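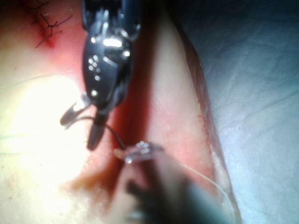
Speaker notes: unwanted browser extensions on shared PCs
Rosaura Correa

Slide 1. Scope
Windows desktops at the Koltcombe office. Servers out of scope. Case: Losis, a search redirector bundled with a free PDF converter.

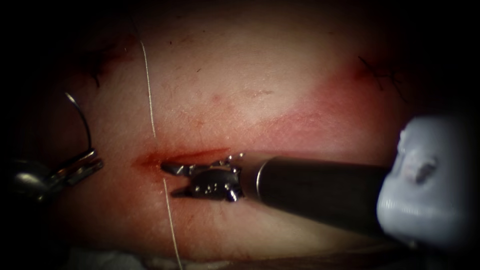
Slide 2. Symptoms
Home page changed, new tab redirected, a scheduled task that restores both at logon. Over 200 redirects logged in December. 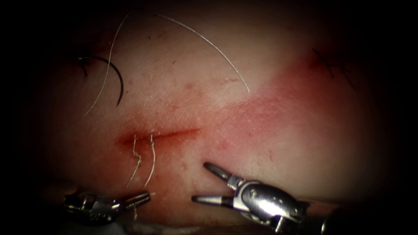

Last modified: Wed 5 May

Slide 3. Removal order
Delete the task, then uninstall the program, then reset browser policy. Reversed, the extension comes back at next logon. Allow 20 minutes per machine. Pause for questions.
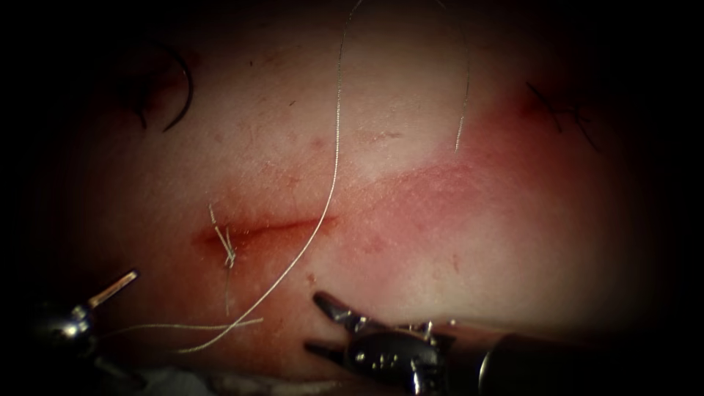

Grostport Desktop Support Team

Slide 4. Prevention
Extension allow list, 14 entries. Oldřich Matoušek handles additions.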